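Dos brazos y una bolsa de papel

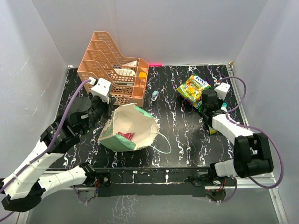 Llevo desde junio con este proyecto en el taller que compartimos y por fin tengo ganas de contarlo, ¡porque avanza! La idea es que los dos brazos trabajen juntos: uno se ocupa de la bolsa y el otro va a por las chuches. Parece una tontería hasta que te toca programarlo. El papel es lo que más guerra me da, porque se arruga, el borde se dobla hacia donde quiere y las asas son tan finas que la pinza izquierda tiene que acercarse casi de puntillas. Los paquetes son muy llamativos (el verde y amarillo de Fox's es mi favorito para probar) y sobre un tablero negro con vetas blancas mi detector veía caramelos por todas partes.

Dulce Barajas me convenció de grabar las demostraciones a mano antes de tocar nada más. Ya tengo 177, repartidas en 44 tardes y algún domingo tonto. El entrenamiento lo lanzo por la noche y por la mañana miro las curvas con el café – vicio total.

Lo siguiente son los cables. Los morados van sujetos con bridas pequeñas al brazo, pero en el codo derecho dejé un bucle demasiado generoso y quiero recortarlo antes de subir la velocidad. También le debo a Ankit Grewal una versión limpia del código de calibración, que ahora mismo son tres scripts y mucha fe. En cuanto lo ordene lo subo.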